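Kiani Automation Forum > Simulation Cells > Setup and Maintenance
Topic: Grip settings for bowl handling, Drutum cell

tundora_lab
Our department maintains a simulated Franka cell in Drutum for tableware handling. Following the November update, bowls rotate in the fingers after the lift. Grip force remains at the previous value. Members are asked to advise which setting should be reviewed first.

cellkeeper48
Please review the finger friction first. The update restored default contact values in our cell as well.

faltari_support
We respectfully disagree. Friction should remain unchanged until the time step has been checked. Our cell runs at 600 steps per second, and the rotation stopped once that value was restored.

cellkeeper48
A smaller time step did not correct the fault in our case. It only doubled the run time.

tundora_lab
Both settings have now been tested separately, with 24 lifts for each. The time step reduced the rotation, and the friction value removed it. The gripper closes on the rim of the bowl with the fingers pointing down.

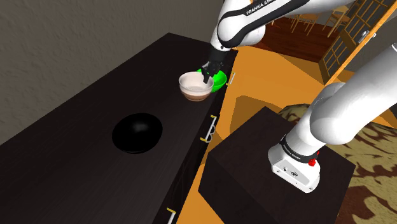

The approach height has also been lowered by 5 mm, and both values are now stored in the cell file. The file will be compared against the saved copy after every update.

faltari_support
Noted. We would still request the time step results before this topic is marked as resolved.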